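Pistville Boards > Home and Workshop > Sorting small stuff without losing it

brunda_bench
I keep a mix of small colorful pieces in a shiny metal bowl and sort from there on a plain square table. The bowl sits beside a white post with a peg on it. My problem is chasing bits across the top. Do you use a tray, or go straight on the wood?

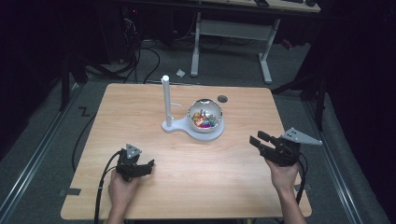 Mahlangu
Tray, always. A metal bowl is fine for storage but you can't see the bottom layer.

arkum82
Disagree. A tray is one more thing to knock. I tip out a handful at a time on bare wood and put the rest back.

brunda_bench
Pale pieces would worry me. The top is light wood with wavy grain. For now there's a white ribbed thing standing on it too.
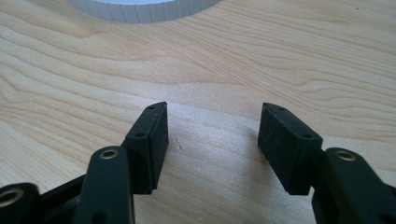
Paora Pryor
Moderator, 412 posts

Grain like that is busy enough to hide yellow. Do the pale colors first, in daylight. I had 228 beads to sort in May and lost roughly 8, mostly yellow.

Mahlangu
So a dark tray. My point stands.

arkum82
Or clear the table first — wipe it down, nothing on it you aren't sorting.

brunda_bench
I'll try bare wood this week and get a tray if it goes badly. 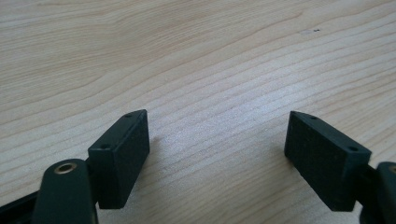 Pale tabletop with wavy grain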